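# Chapter 4: Building a Hand-Held Gripper

The arm built in Chapter 3 can reach a point on a bench and hold still there. It cannot yet pick anything up. Before a gripper is bolted to the end of it, the gripper should be built and used by hand. A person holding the tool supplies the motion, the force and the judgment, so that faults in the fingers show up as faults in the fingers and don't get mixed in with errors in the arm.

By the end of this chapter you should be able to:

- choose a finger shape for a given range of objects
- set the opening and the travel of a two-finger gripper
- mount a camera so that both fingertips stay in view
- record short grasping runs in a form that later chapters can use

The build needs a 3D printer or access to one, a small drill, hex keys, and a table that can be kept clear for an afternoon. A shared workshop is well suited to it. If the printer belongs to the workshop, print the fingers first and book the time early, as a matched pair at full density is a long job.

## 4.1 What the gripper has to do

A parallel gripper has two fingers that move toward each other along one line. Three quantities describe it well enough for our purposes.

**Opening** is the distance between the inner faces when the gripper is fully open. It sets the widest object that can be taken at all.

**Travel** is the distance the fingers cover between fully open and fully closed. In a simple linkage, travel is less than the designer expects, because the last part of the trigger stroke produces very little motion.

**Contact area** is the part of each inner face that touches the object. A flat face gives a large contact area on a box and a very small one on a ball. On a soft object, contact area grows as the gripper closes, which makes soft objects forgiving to hold and difficult to measure.

Villads Riis, whose build notes this chapter follows, divides test objects into hard, soft and limp. A block of wood is hard. A stuffed toy is soft, and a dishcloth is limp. His advice is to begin with the bare table, proceed to something soft, and leave hard objects until the fingers are known to be parallel. Two misaligned plastic faces closing on a hard object will load the screw holes unevenly and may split them.

## 4.2 The view from the tool

The camera sits behind the fingers and looks forward past them. Everything recorded later will be seen from this position, so it is worth learning to read the view before any data is taken.

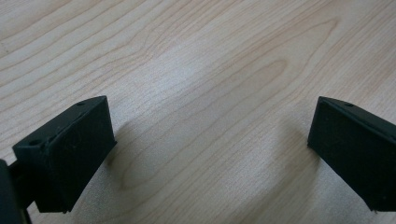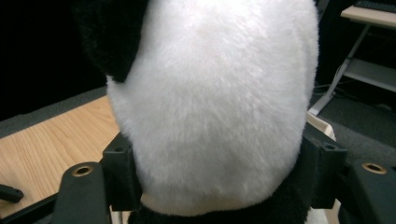 *Figure 4.1. Views from the camera on the tool: first, open fingers over the tabletop; second, a stuffed panda held close in front of the gripper.*

Three checks should be made on the live view before the camera screws are tightened.

1. Both fingers must be visible at full opening. If one is lost, move the camera back before trying to tilt it.
2. The fingers should enter the view at similar heights. A difference between left and right usually means that the camera plate is rotated on its mount.
3. Shadows under the fingers should be soft. A single bright lamp gives a hard edge that moves with the tool and is easily mistaken for the edge of an object.

Large objects hide the background and sometimes the fingertips as well. This cannot be cured by moving the camera, and no attempt should be made to do so. Record the object anyway, and mark the run as occluded.

## 4.3 Parts and cost

The prototype described here is the Nuvurley pattern, in which the finger is printed separately from the bracket that carries it. A worn finger can then be replaced without disturbing the camera. The printed parts use 260 grams of filament, including supports. A set of 9 screws holds the fingers, brackets and camera plate together; buy spares, and keep the lengths sorted.

A ready-made tool is also an option. The Konetbridge hand unit sells for $2,499 with its camera fitted and calibrated. It saves several evenings of work, but its fingers are molded in one piece with the carriage and cannot be reshaped. For readers who intend to work through the exercises on finger geometry in Chapter 5, the home-built version is the better choice.

Recording is done with Tivomon, the logging program installed in Chapter 2. No changes to its settings are needed apart from the frame rate, covered in Section 4.6.

## 4.4 Printing the fingers

Print both fingers in the same job, standing on their back faces, with the inner faces vertical. Layers then run across the finger, and the gripping face comes out with an even texture on both sides. Do not sand it. A slight roughness helps the grip on fabric and does no harm on wood.

Clear the screw holes by hand with a drill bit held in a pin vise. Offer each finger up to its bracket before fitting any screws. It should slide into place under light pressure and show no gap along the rear edge.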